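Clelham Kitchen Chores, README

Hi, and thanks for downloading this! I'm Vandana, I look after the Clelham set with Pankaj Chauhan, and I get asked at every barbecue whether a robot can do the washing up yet. Short answer: nope. Longer answer is in the folders.

What you get: 385 episodes of two-armed tidying and sorting with everyday plastic kitchen stuff, tubs, cups, lids, that sort of thing. We reckon 276 of them are successes. The rest are fumbles and we've left them in on purpose (please don't filter them out before you've had a look, some of them are the most useful bits in the whole set).
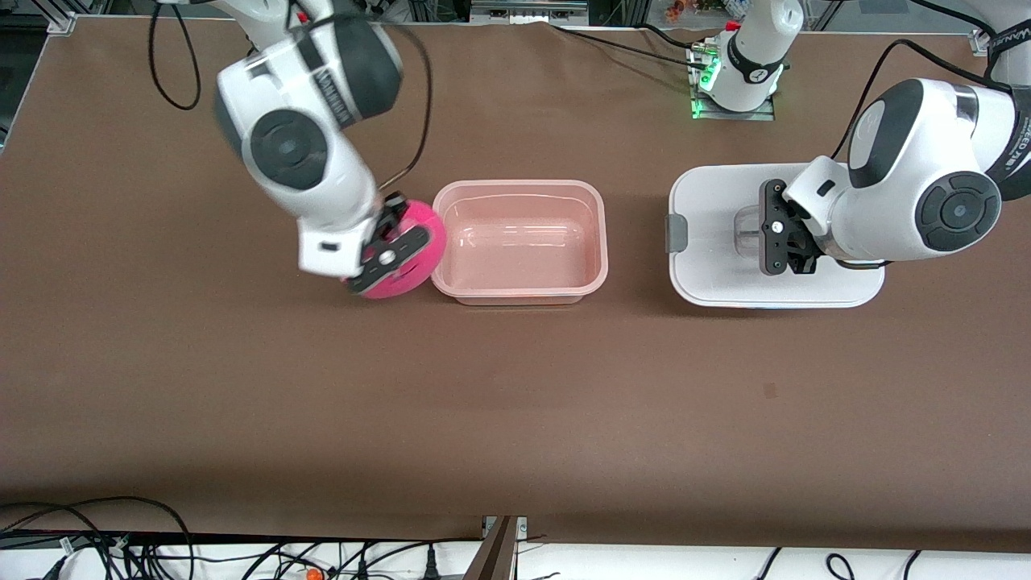
Pink piece in one gripper, the other gripper over the clear cup.

Clear plastic is where it all gets a bit grim. Our baseline policy, Lestero, does fine with anything in a bold colour and then goes to water over a see-through cup. Naveen Jaiswal reckons it's the lighting, I reckon it's depth, and we've been arguing about it since May.

Labels: each episode has a task name, a pass or fail and a free-text note. Two people labelled everything, and where they disagreed you'll find both answers in the notes column. Spelling is Australian, so search for "colour" and "grey" or you'll miss half of it!

Known problems: the Multstead episodes have no wrist video, and a few notes are just Pankaj swearing at a lid. Fixes welcome, send them to me or Manju Bhardwaj.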